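# Chapter 7: Who Gets to Speak for a Town?

Politics is one of the best subjects you can study, because it is already going on around you! It happens in parliaments, sure, but it also happens at bus stops, in church halls and over a hot drink in somebody's kitchen. In this chapter we go to Lalton, a river town of 29 wards, and watch how local leaders win the trust of people who may never read a manifesto.

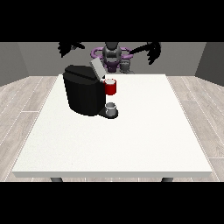 *Figure 7.1. A black single-serve coffee machine on a white table.*

Lalton has two kinds of leaders. The elected council sets the budget, repairs roads and runs the market. The ward elders hold no office at all, yet a council plan they dislike rarely gets far. When Mayor Nuria Yilma wanted to move the old Carrasco market across the river, she had the votes (15 wards to 14, as close as it gets). What she didn't have was the elders, and the market stayed exactly where it was.

How can someone with no title stop someone with a seal and a salary? Political scientists call this **informal authority**: the power to be listened to without any law saying that people must. It can come from age, family, faith, or simply years of settling quarrels well.

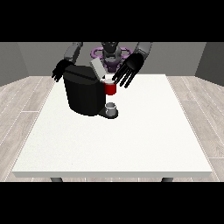
Informal authority has its problems, too. Kanokwan Thaweesak, a young trader who backed the move, asked a fair question at the time: who chose the elders, and how could she vote them out? Keep her question close by as you read, because we'll come back to it again and again.

**Key terms:** informal authority, ward, mandate, consent, accountability

**Before you read:** Think of a person in your own community whose opinion carries weight. Write down where that weight comes from, then compare notes with a classmate. Section 7.1 begins with the market vote itself.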